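To: Stulura early years list
Subject: Re: Number boards, room 304

Afiq Halim wrote in May:

> Could the list confirm whether the wooden number board should be stored with its pieces in place, or with the pieces kept separately in bowls?

Dear Afiq,

The numerals and shapes are to be returned to their cutouts at the close of each session. Any remaining pieces should stay in the plastic bowls.
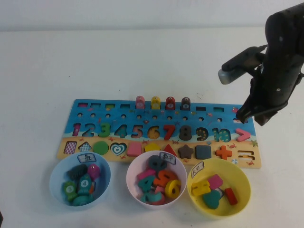

Missing pieces should be reported to the Prondlow office, quoting inventory number 167. Replacements are ordered twice a year, and requests must reach us by 2 pm on the closing day.

Yours sincerely,
Sanne Van Hecke
Learning Resources, Prondlow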